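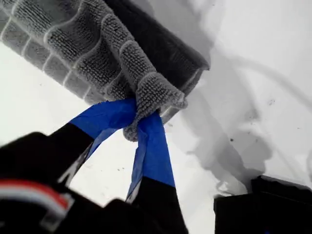 Gray microfiber, grid weave, bunched at one end.

Folded microfiber towels will not stay square on the shelf

Home > Laundry and Linens > Folding and Storage

Posted by Crisóforo Escobedo, April 5, 2026

I look after the cleaning supplies for a small rental building in Renville. We have 32 gray microfiber towels in rotation. They have a looped pile on a rectangular grid, with thinner, paler lines between the cells. They get washed as one load and folded on a white table, then stacked on a wire shelf in a hall closet.

My problem is the fold. Flat cotton towels fold in half, in half again, and stay put. These do not. The first fold is acceptable. By the second fold the layers have moved relative to each other, and the side with the bend is fat and round while the opposite side is stepped. One corner nearly always works loose.

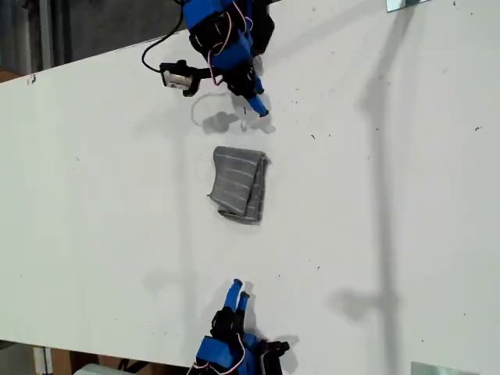 I can press the stack down by hand and it looks better for a minute, then the pile pushes it back up. On the shelf the effect adds up. A stack of 14 leans toward the thin side, and when someone takes a towel from the middle the top half goes on the floor.

What I have tried so far:

Folding in thirds lengthwise, then in half. Neater on the long sides, worse at the ends.

Rolling. They hold shape, but rolls do not sit on a wire shelf without a bin, and the closet depth does not allow for the bins we have.

Ironing on low. I did this once, on one towel. The loops flattened in a patch and it no longer picks up dust the way the others do. I do not recommend it.

Is there a fold that works with this weave, or is the material simply too thick to behave? I would prefer to keep them flat. Drying is by machine on low, no softener, no dryer sheets.

3 replies

Posted by lloyd_linens

The material is fine. The fold order is the issue, and probably the way the towel arrives at the table.

Looped pile grips itself. When two looped faces come together they catch, and after that you cannot slide one layer to correct it. You have to lift and set it down again. Most people drag the top layer into line. The surface fibers move, the layer underneath comes with them, and the corner you already placed goes out.

Your first photo shows one end gathered into a narrow twist. If a towel is carried from the basket like that, it reaches the table with the gathered part compressed and the rest slack. Spread it fully before you make any fold. I hold two adjacent corners, let it hang, and lay it down from the far edge toward me.

The sequence I use at the Plurkmont laundry room, where we process a similar towel:

Step 1. Lay the towel flat, with the pale lines parallel to the table edge. The grid is a free ruler. If the lines curve, the towel is pulled out of shape and needs a light tug on the diagonal.

Step 2. Bring the far edge over to the near edge. Lift it clear of the surface the whole way. Set down the two corners first, then let the middle drop.

Step 3. Press from the fold toward the open edges with a flat palm. Do not press along the fold itself, as this spreads the bend sideways.

Step 4. Make the second fold, again by lifting, and stop short of the edge underneath by the width of one grid cell. The outer layer has farther to travel around a thick bend. The allowance keeps the step even.

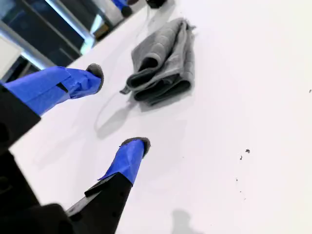
Step 5. Let it rest before stacking. If it is bunched into thick folds with rounded edges at this point, open it completely and start from step 1. Partial corrections do not hold in this pile.

Step 6. Stack with the folded side alternating left and right. The thick side of one towel sits over the thin side of the next. This by itself should fix most of the lean, even if the folding stays as it is.

Keep stacks to 5 on a wire shelf. You are asking a compressible material to hold a column of 14, and the bottom towels will be crushed whatever you do.

Posted by Dratitz

just hang them. hooks are cheap

Posted by mw_upstairs

Agree with the alternating stack. I would add two points on the towels themselves.

First, check the edges. A towel with an overlocked border often shrinks more at the stitching than in the body, and then it cups. No fold will be square if the towel is not. Lay one out flat and measure both diagonals. If they differ by more than a finger width, put that towel with the rags.

Second, the number of layers. Two folds in the same direction give you a long strip with all the bulk on one side. One fold in each direction gives you something close to a square, with the bulk split between two sides.
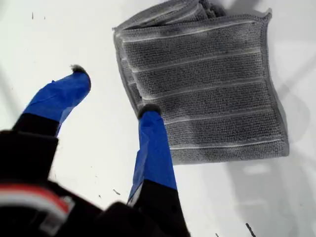 The square version also takes handling better. When you pick up a folded towel, get under the bottom layer at the folded side. Taking hold of the open edges lifts the top layer alone and the rest unfolds on the way to the closet.

On drying: pull the load while it still feels slightly damp and fold it then. The loops lie down more readily. Leave the closet door open for a while afterward – microfiber stored damp in a closed space will smell by the next day.

Comment from Crisóforo Escobedo

I put 13 towels through the lift-and-set method and alternated the folded sides. The lean is gone. The corners are still loose on a few of them, and I will measure the diagonals on those. The closet is shared, so hooks are not possible.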